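Trundine Countertop Care Kit
Section 4: Sealing a Terrazzo Countertop

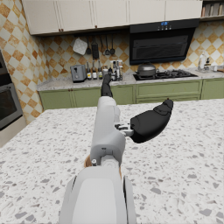
Fig. 4-1. Kitchen island with a white terrazzo countertop.

Read this section through before opening the sealer. A full treatment is two coats, and the counter stays out of use overnight after the second.

4.1 Before you start

Check whether the surface needs sealing. Put a teaspoon of water on a spot near the sink and leave it for ten minutes. If the stone darkens under the water, go on to 4.2. If it doesn't, wipe it dry and test again in October or whenever you next do the yearly check.

Note: Resin-based terrazzo does not take a sealer. If you don't know which type you have, ask the installer or look at the paperwork that came with the counter.

4.2 Cleaning

1. Clear the countertop, including anything stored against the wall.
2. Mix one capful of Lesemine cleaner (part no. 141) into a half bucket of warm water.
3. Wash the surface with a soft cloth. Work in sections you can reach without leaning on the wet area.
4. Rinse twice with plain water.
5. Dry with a clean towel and let the counter stand until the next morning.

Caution: Do not use vinegar, lemon juice or bathroom descaler. Acid etches marble chips and cement, and the dull marks can only be polished out.

4.3 Applying the sealer

1. Open a window and put on the gloves from the kit.
2. Shake the bottle of sealer (part no. 333) and pour a small amount onto the white pad (part no. 344).
3. Spread a thin, even coat, overlapping each pass. Do the edges and the sink cutout last.
4. Wait 15 minutes.
5. Wipe off everything left on the surface with a dry cloth. Turn the cloth often.
6. Wait two hours, then repeat steps 2 to 5 for the second coat.

Caution: Sealer that dries on the surface leaves a cloudy film. If this happens, dampen the pad with fresh sealer, rub the spot for a minute and wipe it dry right away.

Note: Rags used with sealer should be laid flat outdoors to dry before they go in the trash. Do not leave them in a pile.

4.4 After sealing

Keep the counter dry overnight. Light use is fine the next day, but hold off on oil, coffee and red wine for three days – these are the stains we get the most letters about. Use a trivet under hot pans at all times, sealed or not.

Repeat the water test after three days. If one area still darkens, give that area another coat as in 4.3.

For replacement pads and cloths, see the parts list in Section 7. Text of this section by Inger Ladefoged.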